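Povness Counter Board, black
Kitchen > Boards and mats > Povness

In stock
Item no. 662
Sold singly or in a set of 2

I'll start with a confession, which is that I never meant to sell boards at all. The shop was going to be kettles, storage jars and tea towels, full stop. Then I redid my own kitchen, got a pale speckled counter I was ridiculously proud of, and spent the first month yelling at everyone to stop putting things down on it. So I went looking for something flat and plain that could live out on the counter all day without me wanting to hide it in a cupboard, and the Povness is what I ended up with (and then ended up ordering a whole pallet of, oops).

It's a flat black rectangle with softened corners and a matte finish. No handle, no groove around the edge, no cute slogan about wine. You can chop on it, roll out a bit of dough, or just park your coffee there while you wait for the microwave to beep. Mine does a lot more coffee than dough!
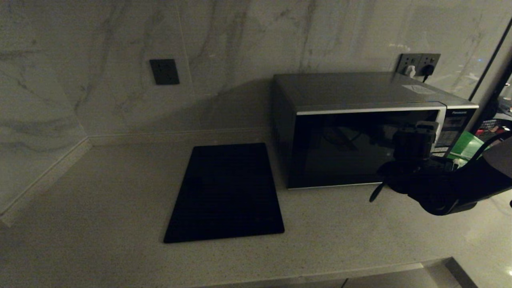 I get a lot of emails asking which way around it should go, and the answer is whichever way you like. I keep mine with the short side facing me, so there's room on both sides for bowls, but my friend Manee Wannasri turns hers longways because she makes dumplings by the hundred and wants the width. If you have a microwave or a toaster out on the counter, leave yourself enough space to swing the door open and set down a hot plate without doing gymnastics. I like having mine close to the front edge too. My shoulders complain if I have to lean in to chop an onion.

The matte surface is the part I'm fondest of. I had a shiny black board from another maker before this and it showed every single fingerprint, plus a sort of gray haze that no amount of wiping would shift. The Povness is much more forgiving. Flour does show up on it, I won't pretend otherwise, but one pass with a damp cloth takes care of that.

What you get
One board, black, matte, rounded corners
A care card (short, I promise)
A cotton sleeve if you order the set of 2

Looking after it

Warm water, a drop of dish soap, a soft sponge. Dry it and stand it on its side for a while before you lay it flat again, especially if you've washed both faces. Please keep it out of the dishwasher. I know, I know. Dariusz Malinowski, who packs our orders and is the reason anything arrives in one piece, ran his through for weeks to see what would happen, and the corners started to lift. We used to say "top rack is fine" on the old care card. It isn't, so if you have one of those cards, toss it.

Beet juice and turmeric will leave a shadow if you let them sit overnight. Baking soda paste, leave it 5 minutes, rinse. That's always worked for me.

And one thing I do want to be bossy about: it's not a trivet and it's not a stove cover. I understand the temptation, I really do. A glass cooktop set into the counter looks like such a nice big bonus work surface when you're short on room, and a black board on a black cooktop looks so tidy you could forget which is which. Please don't leave it there.
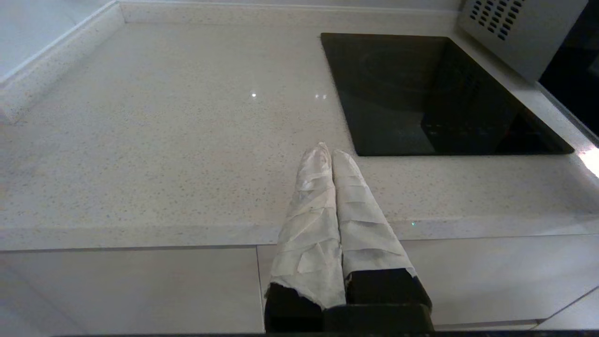 Keep the board on the solid part of the counter and let the cooktop be a cooktop. The same goes for pans straight off the heat. A warm mug or a plate from the microwave is okay, but a skillet will mark the surface, and I can't replace boards with skillet rings on them (I've had 5 of those sent back to me now, all with very sweet notes).

Does it slide?

A little, if the counter is polished and you're really going at a squash. I put a folded damp dish towel underneath and it stays put. If you'd like something neater, the Flodlow grip mat is made for exactly this and tucks under so you can't see it. For bread and big roasts I'd point you to the Edeck instead, which is thicker and heavier, and for lunchboxes and tiny kitchens there's the Minja, same finish in a smaller cut.

Will it match my counter?

Black goes with pretty much everything, but I think it looks best on the light stuff: cream, beige, anything with a fine speckle. On a very dark counter it sort of disappears, and you may or may not like that.

Returns

Unused boards can come back within the usual return window, and you don't need to keep the outer box. Just wrap it so the corners don't get knocked.

Page updated 7/28/20 with the new dishwasher advice.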